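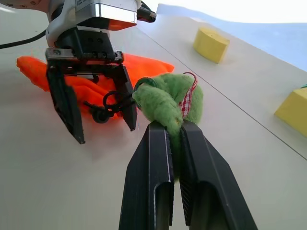 The near gripper has the green plush; the other one is open beside it.

Skoster Long Fingers, Two-Arm Set
Reviewed by Noel Abella for the Asham robotics club pages

Our club has had two arms on one base for a while now, and the task we chose for this year is bagging: pick up soft or awkward things from a table, get them into or out of a cloth bag, and put small household items back where they belong. The short fingers that came on the grippers were fine for blocks. With fabric they were hopeless. They pushed the cloth ahead of them and closed on air, and when both grippers had to work on the same item the housings ran into each other before the fingertips met.

We looked at printing our own and at two ready-made sets. The Gatutier fingers were cheaper but only came as a single pair with flat pads. The Skoster set has two pairs, screws, a spare set of ribbed pads and a short printed guide. We paid $307 with shipping, which came out of the club's parts money and used up most of it. This review covers one school term of use, starting in September.

Fitting

Przemysław Ziółkowski and I did the fitting after class. The old fingers come off easily, and the new ones slide onto the same mount. Three of the four went on without trouble. The fourth would not sit square until we cleaned out its screw hole with a small file. After that it lined up with its partner, but for this price I would expect all of them to fit out of the bag.

The guide tells you to reset the closed position in the gripper software. Do this before anything else. We skipped it on the first arm, and the tips pressed together hard enough to trip the force limit every time the gripper shut. The screws are small and the guide gives no torque for them. We went with snug and then checked them once a week, and only one ever needed another turn.

Soft items

The reason to buy long fingers is reach, and on that point they do what the box says. The narrow tips get down between folds of cloth, and two grippers can work close together on one item without the housings touching. Maricel Lacson was driving for most of the plush tests. She found that she could hold the plush in one gripper and bring the other in from the opposite side, which with the old fingers took several tries and a lot of backing off.

The ribbed strip inside each finger holds fleece and felt well at low force. It does less for smooth cloth. Our drawstring bag is thin and slippery, and if you only catch one layer of it near the tip, it will slide out when you pull. Take a bigger fold and it stays put. The students learned to gather the cloth first and close on the gathered part.

Cords are the weak point. The bag's drawstrings are thin and black, and they like to catch on the fingers, where they are hard to see on camera. When we had to stop a run, it was most often for this. We never had to cut one, but Leonora Aquino got quick at hitting pause and unhooking them by hand. Lighter colored fingers would help, and Skoster only sells black.

Hard items

We keep a mixed table, with colored crates, a sponge, foam and other shapes from the junior class, and a few things from the drugstore. Boxes and blocks are no harder than they were before. You do have to think about leverage, though. A heavy item held at the very tip makes a long finger flex, and you can watch the item sag when the arm moves. Anything with some weight should be taken further up the finger.
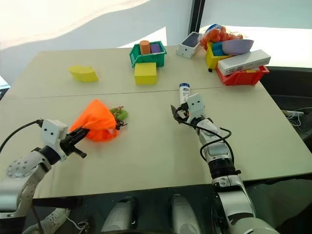

Small bottles and tubes were better than I expected. The tips will close on one and keep it upright while the arm swings across the table, as long as the arm is slowed down a bit. At full speed the bottle rotates in the grip. We ended up with one speed setting for soft items and a slower one for bottles, and the younger students are asked to stay on the slow one.

With the two arms doing different jobs at once, one on the bag and one on something else, the extra length does take getting used to. The fingers stick out further than the drivers think they do. During the first two weeks we tapped the tabletop a lot. Anas Matar, who teaches the class, had us raise the lowest allowed height in the software, then bring it down in small steps as people improved. I would tell any other club to do the same on the first day.

Results

We logged 256 picks of soft items over the term, with five different drivers. The grip held through the full move in 72 percent of them. I don't have a fair number for the short fingers, because we gave up on fabric too early to log much. Scores were lower for bag picks than for plush picks, and higher in the second half of the term, so some of that is practice and should not be credited to the fingers.

Wear

The finish scuffs quickly along the edges. It looks worse than it is, and we saw no cracks. The pads are still the original ones. They pick up lint from the plush, and once they are full of it the grip gets noticeably weaker, so we brush them with an old toothbrush at the end of each session.

Who should buy it

If your club only moves blocks and boxes, keep the fingers you have. If you want to work with cloth or bags and you have two arms, this set is worth the money, but plan an afternoon for fitting and setup. A club with one arm should look for someone to split the set with, as Skoster won't sell a single pair. The Pascual school has already asked to borrow ours over the break, and they can have them once the junior class has finished its turn.

Rating: 4 out of 5. One point off for the screw hole and the missing torque figure.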